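Round table or rectangular for a shared break room?
Posted in Furniture & Layout
Trurken_2284
Sunday

We rent a small upstairs space and the break area is one table by the window. The one we have now is rectangular, 72 inches long, and people walk into the corners all day. I can get a large round one secondhand from Zinow for $424, delivered. My worry is that the room is narrow and a round table wastes the space in the corners. Also everybody puts their lunch, their bags and their jackets on the table, and I don't know if a round top makes that better or worse. Chairs are a mix, no arms. Has anyone made this swap and regretted it?

3 replies

baptista_upstairs
Reply marked helpful by the poster

We made the same swap last December and kept it. Measure first. You want 36 inches between the table edge and the wall on any side where somebody has to get past a seated person. On the window side you can go down to 24 if you only sit there and never walk through. Cut the circle out of cardboard or tape it on the floor and leave it for a day. Ours looked fine on paper and then the door hit the chair behind it, so we moved the whole thing over by a foot.

A round top seats more people than you expect, because you can always squeeze one more in. What you lose is the end of the table. With a rectangle all the junk goes to one end and people eat at the other. With a round one there is no end, so a lunch bag goes down wherever there is a gap and stays there.

Get a light color with some texture if you can. Ours is a pale sea green and it doesn't show scratches. A shiny dark top will show every ring.

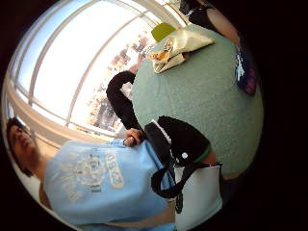 Bags are the other half of it. A tote with long straps will end up by the table no matter what you do, and the straps catch on chair legs. We put a row of hooks on the wall next to the door, at two heights, and that took care of most of the jackets. The bags took longer. What finally helped was a low bench under the hooks, deep enough to set a bag on. I would spend money on that before new chairs. Also put the trash can within reach of the table. Ours used to be out in the hall and the paper bags and wrappers just sat until the evening.

$424 delivered sounds fair if the base is solid. Ask if it is a pedestal or four legs. Pedestal is better for knees, but lean on the edge before you pay.

Clisport1000

Rectangular. Push it against the wall and you get the floor back. Round is for restaurants.

deskmover2567

Depends how narrow the room is, and you didn't say. Under 10 feet wide I would stay with a rectangle and round off the corners with those stick-on rubber guards. Over that, go round. Check that it fits up your stairs too. Ask Zinow if the top comes off the base, and have them put the answer in writing before they load it.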